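4.2 Workcell and task set

The shop-floor tasks were run in the Skarnham cell, a two-arm bench built to resemble the corner of a small repair shop. Objects were bought retail and left as sold. Each of the 6 tasks ends with an item returned to its storage place, either on the tabletop or in a wire basket above it. Operators Paiva and Barbosa recorded 222 demonstrations by teleoperation, and the Rorkix policy was trained on these alone. A trial was stopped after 30 seconds without progress and scored as a failure. 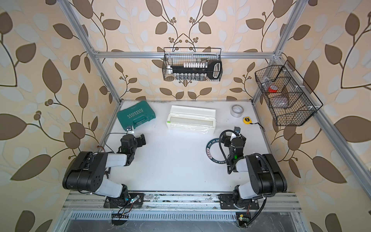
Figure 3. The Skarnham cell. Sockets and tape are stored in the mesh baskets; the toolbox, tape measure and duct tape are on the table.

Rigid items with flat sides gave little trouble. The tape measure was harder than its size suggests – its wrist strap was often pinched along with the body, and the policy had few demonstrations of recovery from this state. Items in the baskets were limited mainly by clearance at the wire partitions. We did not tune grip force per object, and the same controller gains were used throughout.

Wrist views were logged with every trial and reviewed by a second annotator (Rangel), who assigned one failure code to each unsuccessful attempt. Disagreements with the operator's own code were settled by rewatching the full trial. 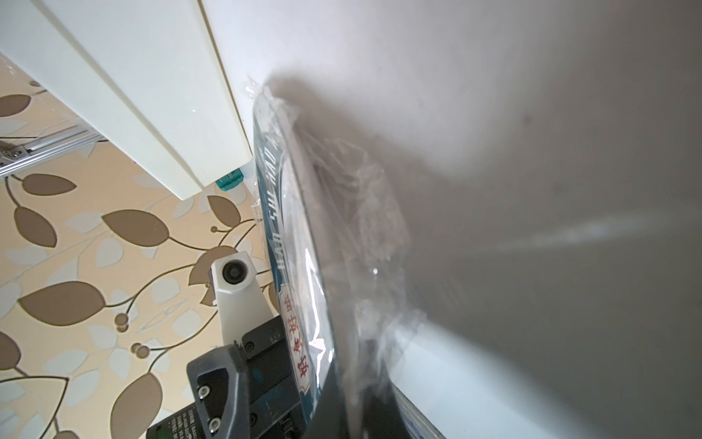 4.3 Clear film and other soft packaging

Crinkled transparent film produces bright highlights that shift with the wrist, while printed areas behind it appear distorted. The pose estimator tended to lock onto large lettering and ignore the loose edges of the wrap. In almost 30 percent of film-wrapped trials, the fingers closed on film alone. Adding the fixed view reduced these errors but did not remove them. We therefore report wrapped items separately from the main results, and do not consider routine handling of soft packaging solved at this level of hardware.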